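Second-hand sole press: pre-purchase inspection checklist, with comments
Tralow Footwear Works, finishing shed
Sun 17 July

Machine offered: Wegener hydraulic sole press, two stations. Seller: Kalwood. Asking price includes delivery but no fitting. Items marked FAIL must be put right before any money moves.

1. Maker's plate present and readable – PASS
Serial number matches the invoice. The year has been stamped over once, and I'd like to hear why.

2. Service record – FAIL
The seller's sheet says "fully serviced February". No parts listed, no signature. I have seen that phrase on machines with birds nesting in them.

3. Two-hand start – PASS, with doubts
Both buttons must be held to close the press. It also closed with the left one held and the right one tapped, twice out of several tries. Seller called this "sensitive". Retest with a new relay.

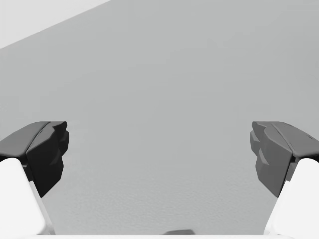 Picture: simulation render

4. Front guard interlock – FAIL
Guard lifts and the press carries on. The switch is there but has been wired across. Kalwood's brochure describes the guarding as "complete", and I suppose all the pieces are in the box.

5. Emergency stop – PASS
Stops the ram at once, both stations. Needs a twist to reset, as it should.

6. Oil pressure and hoses – PASS
Held steady for 30 minutes under load. Hoses are newer than the rest of the machine. Slight weep at the rear joint, wiped clean and watched.

7. Heated plates – FAIL
Set to 84 degrees. Left station got there. Right station kept climbing until we switched it off. The dial is no use as evidence, so bring our own probe next time.
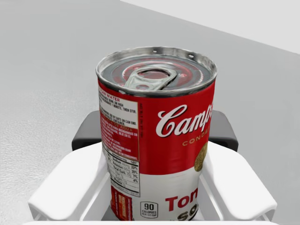
8. Noise at the operator's position – NOT DONE
Meter had a flat battery. The seller offered a figure from memory, which I haven't written down.

9. Output claim – NOT ACCEPTED
The sales sheet promises 347 pairs a shift. Our own best on the old press is 200, with trained hands and soles that arrive on time. Nothing about this machine makes glue dry quicker. Leave the claim out of the loan papers.

10. Fume extraction – FAIL
Hood supplied, no fan. Ask whether the fan was ever part of the sale, and get the answer in writing.

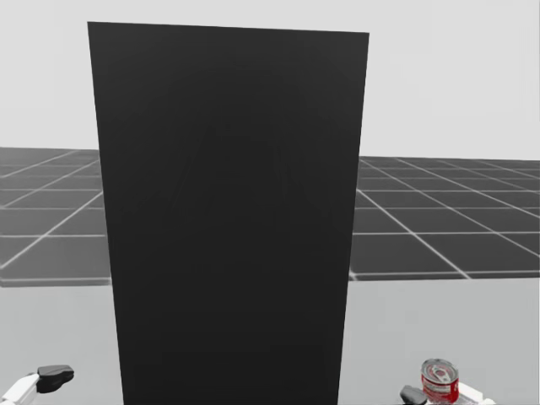 11. Spares – PASS, just
Seals and buttons can be bought from stock. The control board can't. Plasero say they can repair it – they said so before looking at it.

12. Lifting points and floor fixing – PASS
Four eyes, all sound. Bolt holes don't line up with our floor, so allow for drilling.

Result: not to be bought as it stands. Reinspect once items 2, 4, 7 and 10 are put right, with the noise reading taken the same day. No deposit to hold it. Kalwood mentioned another buyer, as sellers do.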